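# The mat room at Josthorpe

Josthorpe is the house in Ridville where we put up visitors from spring to the end of August. It has 4 bedrooms. The back one is known as the mat room, as the bed in there is made up with woven straw mats in place of a padded cover. This page covers the bed, the mats and the big khaki cloth, with notes on looking after them for anyone who stays or helps with the changeovers.

The text was first put together by Vidar Berge for the folder in the hall. I have added to it where people kept asking the same things.

## The bed

The bed is pushed up to the wall on one long side. It can be pulled out for cleaning, but it is heavy and scrapes the boards if you drag it from one corner. Two people should lift the foot end first, then the head.

Sheets for this room are kept on the middle shelf of the landing cupboard. They are the plain cotton ones. Please don't use the fleece sheet in summer; it sticks to the straw and leaves fluff in the weave that takes an age to pick out.

## Mats and khaki cloth

The straw mats stay on the bed all season. They are cool to lie on, and most guests sleep with only a thin sheet over them. Anyone who finds them too firm can ask for the folding mattress topper, which goes on top of the mats.

The khaki cloth is the awkward item. It is large, it creases as soon as you look at it, and there is no cupboard shelf deep enough for it, so it gets sorted out on the bed. Lay it down, find a seam and work outwards from there.

The golden tan mat and the darker, greyer one, with the green binding between them. The khaki cloth is over the edge of the bed with its double stitching showing, and the magenta and pale yellow zigzag trim runs along where the wall meets the bed. 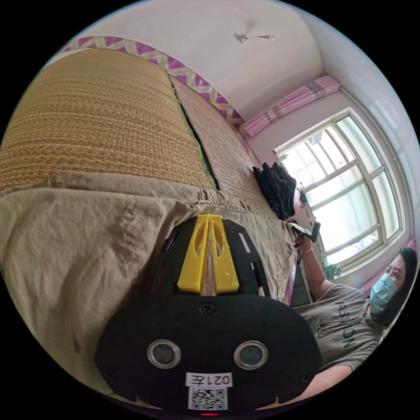 ## Cleaning the mats

Brush along the weave with the soft brush. Going across it lifts the ends of the straw and they snap. If something has been spilt, blot it with a dry towel, then wipe with a cloth wrung out in plain water and leave the window open until the afternoon.

No soap and no spray polish. One helper used furniture polish on a mat a few years ago and it smelt of lemons until October.

Once a month the mats come off and go over the line in the yard for an hour. Keep them in the shade. Full sun makes the straw brittle, and the binding fades faster than the rest. Don't fold a mat to carry it downstairs. Roll it loosely and take it under one arm.

## Folding the khaki cloth

Vidar's method, which I have tried to shorten:

- Shake it out and lay it across the bed.
- Smooth the ridges down with the flat of your hand, starting in the middle.
- Match the edges along the long side and fold it in half.
- Fold in half again the same way, then roll it up from the narrow end.
- Put it in the blue bag on the landing.

It will still have creases in it. We stopped ironing it after the second summer, and no guest has ever complained. If it needs a wash, it goes in by itself on a cool setting with 500 ml of white vinegar in place of softener. It comes out very heavy, so peg it along the whole length.

## The trim

Leave the trim alone when you clean. A dry duster is enough. If a corner starts to lift, write it in the book and somebody will see to it with the right paste. Sticky tape takes the colour off.

When the bed goes back, stop a finger's width short of the wall so that the mats don't rub on it.

## Replacements

Our first mats came from Hekik, who no longer sell that size. The next lot came through Mfaume, a small shop by the Ridville bus station, which still orders them in if you give the measurements. Allow 13 working days. Ours need to be 205 cm long. Anything shorter leaves a gap at the foot end, and feet find it in the night.

Old mats are kept in the shed and go under the potting bench. One has been cut down for the dog's corner in the kitchen.

## Storing everything for winter

The mats are rolled with a sheet of brown paper inside and stood on end in the landing cupboard, well away from the tank. Check them in January for damp patches. The khaki cloth stays in its bag on the top shelf, and the bed gets an ordinary cover until spring.

Spare binding tape is in the sewing tin, second drawer down in the kitchen.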